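Sevham Makers' Hall, the April open day

Tivulow has one train an hour and one good reason to miss it, the bakery across from the station, so I got to the Sevham open day at twenty to eleven with powdered sugar on my coat. The woman at the door gave me a sticker to write my name on. The sticker did not stick. I carried it all day in my hand like a ticket.

The Hall used to be a button warehouse, and it goes up four floors with a staircase that was clearly designed by someone who lived on the first. A painted sign says 1694 steps have been climbed by the building's cat, which I took to be a joke until I met the cat.

The ground floor is bookbinding and paper. Dimas Manurung runs it and was giving a talk on glue when I walked in. I have sat through weddings that were shorter. He passed around a sample board with 21 kinds of paste on it, each labeled in pencil, and invited us to smell them. A man behind me smelled all 21. I quit at wheat starch and went to look at the presses, which are big iron things with wheels on top, painted a green I would happily put on a front door.

The second floor was supposed to be weaving. The weavers were at lunch, at eleven in the morning, which raised my opinion of weaving considerably. You could still walk between the looms and read the cards. One rug in progress is for the library in Dimbridge and has been in progress for 6 years. The card said "nearly there." The card looked pretty old too.

Third floor, then, and the part I had come for: desk things. I am a grown adult with opinions on pencil cases, and the program had promised "The Well-Kept Desk, all day, Room 9." I expected lectures. What you get is tables, each with a few ordinary supplies out on it, and you are left to think about your own drawer at home and feel bad.

Hideaki Murakami put the room together. He used to sell stationery at the Sinaga shop down by the bridge, and he speaks about lids the way other people speak about knees. A hinged lid, in his view, will be looked after. A loose lid is already under the couch. I asked what he thought of zippers and he looked out the window for a bit.

His other big subject is the lamp. He wants it in the far corner, shade aimed in across the work, and he wants it to be a color you'd notice if someone borrowed it. Red, ideally. I have a beige lamp at home and kept that to myself. 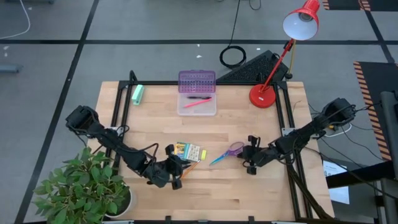 I stayed on that floor longer than on the other three put together. It's hard to say what the appeal is. Purple scissors are only scissors. But the tables are good pale wood, the kind made of strips, and a couple of pencils lying on that kind of surface look as if they're about to be used for something worthwhile. Mine at home look as if they've been used to stir paint, and one of them has.

There was also a short argument about pens. A visitor in a rain hat maintained that a pink pen and a black pen should never share a case, on the grounds that you'll always grab the wrong one when signing something. Murakami said he had signed his lease in pink. The rain hat wrote this down, in what color I couldn't see.

The top floor is the café and the shop. The soup was lentil and there was a line for it. The shop had a wall of erasers, sorted by how much they crumble, and I bought two from the crumbly end for my nephew, who enjoys a mess. Raffle tickets were on sale by the register. I held number 154 and the winner was 153, a fact I have mentioned to several people since. The prize was a rug. A small one, finished.

Getting there: the Hall is a ten-minute walk from the station, uphill both ways as far as I could tell. Entry is free, though there's a jar. Bring your own pen for the name sticker, and maybe some tape. The weavers were back by two, I heard, but I was on the train by then with my feet up on my bag, eating the second bun.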